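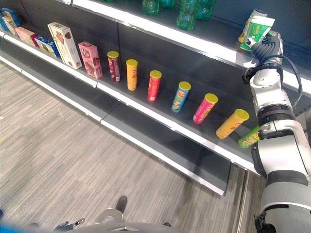 *Green bottles and a snack package on the top shelf, dark gray metal with white front edges.*

**Estrella Community Pantry: progress report to the Totamar Fund, October**

Dear Janelle,

Thank you again for your patience with us over the summer, and for the kind note you sent after your visit. Everyone here read it, some of us twice, and Boris has pinned it up by the kettle.

The short version is that we are busier than we planned to be and mostly glad of it. We served 92 households this quarter, and between them they made 1,074 visits. When we wrote the application we had pictured people coming by now and then to top up, but a good many families now do most of their weekly shopping with us, and that has changed what we buy and how early we have to buy it.

**Choosing your own food**

You will remember that we wanted to move away from packed boxes and let people pick things out for themselves. We finished the changeover in the second month of the quarter. It was a muddle for the first few mornings (the line went out the door and met itself coming back), so Rowena Baluyot drew up a system of half-hour slots, and things have been calmer from then on. Far less food comes back to us unopened. Older visitors in particular seem to like having time to read the labels, and we have had some lovely conversations over the lentils.

**Deliveries**

The Clovska route now reaches 11 homes, all of them people who can't easily get to us. Bronisława Kaczmarczyk does the driving and knows every dog on the way. Brarnen is still not covered -- we had hoped to start there by now, but the van needed new brakes and the repair took most of what we had set aside for fuel. We would like to try again after the holidays, perhaps every other week to begin with.

**Money**

Spending on dry goods is on track. Fresh produce has run over, mainly eggs and fruit, and we have covered the gap out of the fall supper. We would like your permission to move up to $300 from the printing line into produce. We have plenty of leaflets left, and Pacita Saludo has been putting the opening hours on the backs of old ones.

**Next quarter**

We plan to add one evening session, from 5:30 to 7:00, for people who work days. Pacita will run it, with Boris Begović on the door. We also need a second refrigerator, and we are waiting on two quotes, which I will forward as soon as they come in.

Do come by again if you are out this way -- mornings are best, and there is always coffee.

With warm thanks from all of us at Estrella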